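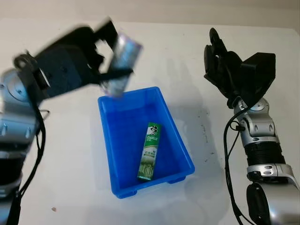

Photo: Shivam Solanki

How do you keep small boxes and tubes in order when the storage bin is deep?

Asked in Home and Storage - 42 views - 3 answers

Hello everybody. I moved in January to a smaller flat and I have one bathroom cabinet and one closet shelf for all the small things: toothpaste, hand cream, plasters, tablets, cotton buds, spare razors and so on. Before, I had a chest with drawers and it was easy. Now I use plastic bins on the shelf, and my problem is that everything goes to the bottom. When I need one tube, I must take out all the other things, and after one week the bin is a mess again.

I tried already these things:

Putting the biggest boxes at the bottom. It works until somebody takes one of the biggest boxes.
Small plastic bags inside of the bin. My husband does not close them, and then they are only more trash in the bin.
A list on the lid. I forgot to update it.

The shelf is 17 inches deep and it is above my head, so I can't look into the bin from the top unless I take it down. I do not want to buy furniture because we rent and maybe we move again. I looked at the Avumer inserts in the shop but they are made for drawers and I am not sure they will stand up in a bin.

What do you do at your home? Also, do you keep the cardboard boxes of tubes or do you throw them away? I always keep them, but my sister says it is a waste of space.

Thank you for your help and sorry for my long question.

Answer 1 (accepted) - 8 votes

I had the same problem with a high shelf, so I will write what worked for me.

First, keep the cardboard boxes for tubes. A tube without a box can't stand, and it slides under the other things. With the box you can put it upright like a book, with the short end up. Then write the name on the short end with a marker, also the month when you opened it. You will read the names without moving anything.

Second, do not fill the bin in layers. One layer only, everything standing. If something does not fit standing, it goes to another bin. It looks like you lose space, but the space on top was the space where things got lost.

For dividers I would not buy the inserts. I cut a shoe box in two halves and put the halves side by side in the bin. When you have only a few things, they fall over in a wide bin, and the halves stop this. Milk cartons also work, if you wash them well and let them dry one night.

For the high shelf, make a handle. I put a loop of strong ribbon through the hole at the front of the bin, and I pull it down with one hand. If your bin has no hole, choose another bin for that shelf, please do not drill near the edge. Mine cracked.

One more thing about the tablets. Keep the paper that comes with them, and keep them in their own packet, not loose in a jar. The date is on the packet. And the bathroom is too humid for many medicines, so I would put those on the closet shelf and the creams in the bathroom.

Answer 2 - 3 votes

Sort by person and not by kind of thing. One bin for you, one for your husband, one for both. Then if he does not close the bags it is only his bin that is a mess :)

I have the low bins from Prevon and I am happy with them, but any low bin is fine. Deep bins are good for towels and toilet paper.

Answer 3 - 0 votes

Just buy less stuff. I have one toothpaste and one cream, and when it is finished I go to the shop.

Comments on Answer 1

From the person who asked: Thank you very much! I did the shoe box yesterday evening and it took me less than one hour. I found four open tubes of the same hand cream - I am a little ashamed. The ribbon I will try when I find one which is strong enough.

Reply: Good! Try the flat ribbon for backpacks, it is sold by the meter in sewing shops. Use up the oldest cream first.

Reply from another member: Does the marker stay on shiny boxes? On mine it goes away with the fingers.

Reply: On shiny ones I put a piece of paper tape first and write on the tape.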